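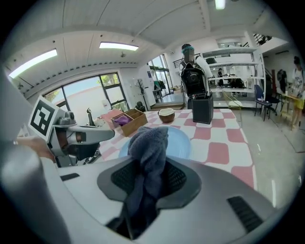

**Speaker notes – listening evening, second talk**

Start with the record already playing. Side one, track 2, from the organ entry. Let it run until the drums drop out, then fade and say good evening.

Slide 1: sleeve, front

Drilunitz made four albums. Tonight is only about the third, *Grolonville*. Say early on that I'm leaving out the reunion record, or someone will ask in the first ten minutes.

The band by this point: guitar, bass, drums, and De Graaf on organ and the string machine. The flute player had left after the second album and they didn't replace him. You hear the gap straight away. The tunes he would have carried go to the organ, and the guitar stays lower and does more repeating.

Slide 2: the studio at Grevbridge

Recorded in September at Grevbridge, a converted grain store with one large room and a low control room built into the end. They set up in the large room and played together. Very little was added later – a second organ part on the title piece, hand drums on "Long Field", and the voice.

First pressing was 1,945 copies. The label had ordered 2,000 sleeves, so spare empty sleeves turn up for sale. Pass mine round. Ask for it back.

Slide 3: track list

Play the opening of "Long Field", one minute. Points to make:

- bass starts alone and keeps the same figure for the whole piece
- drums come in on what sounds like the wrong beat, then the organ shows it was the right one
- no chorus, no real verse either
- the tape hiss is on every copy, including the reissue

Pause for the window to be shut if the road is noisy.

Slide 4: De Graaf's keyboards

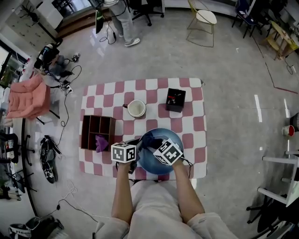
The string machine is what dates the album for most people, and I think it's the best thing on it. De Graaf held very few notes at once and changed one at a time, so the chord is always partly the old one and partly the new one. To explain layers to people who don't read music, use the table: the checked tablecloth is the bass figure, the same pattern all the way across, the blue bowl is the organ sitting on top of it, and the dark cloth over the rim is the string machine, covering a bit of both. Then play the middle section of the title piece and ask them to listen for the bottom layer only. Play it again for the top one.

Slide 5: the title piece

It runs 27 minutes on the reissue. The original had to be split over two sides, with a fade out and a fade in, and I still expect the fade when I hear the full version. Play from the split point so people can hear the join that isn't there any more. Keep it to four minutes.

Mention the voice. It's Elaheh Soltani, a singer from outside the band, in for one afternoon. There are no words. She isn't credited on the first pressing and her name was added for the reissue. Some people hear the part as a synthesiser. Play it loud enough to hear her breathe in before the second phrase.

Slide 6: what went wrong

Be fair here. "Market Steps" is weak. It's a short rock song with a guitar solo the band didn't seem to want, and it sits badly after the quiet ending of side one. The live version is better – faster, no solo, organ up front. Only play it if we're ahead of time.

Sales were poor and the tour was cut short. The fourth album was done with a different drummer and shorter songs. I don't dislike it, but leave that for questions.

Slide 7: sleeve, back

Which copy to buy, as people always ask:

- first pressing sounds a little dull at the top, fine at the bottom
- the reissue is clear and quiet between tracks, and has the title piece in one go
- avoid the cassette

Take questions with the lights up. Repeat each one for the back row. If there are none, play the live "Market Steps" and let people get a drink.

Bring: both pressings, spare stylus, the long speaker lead, the adaptor for the projector.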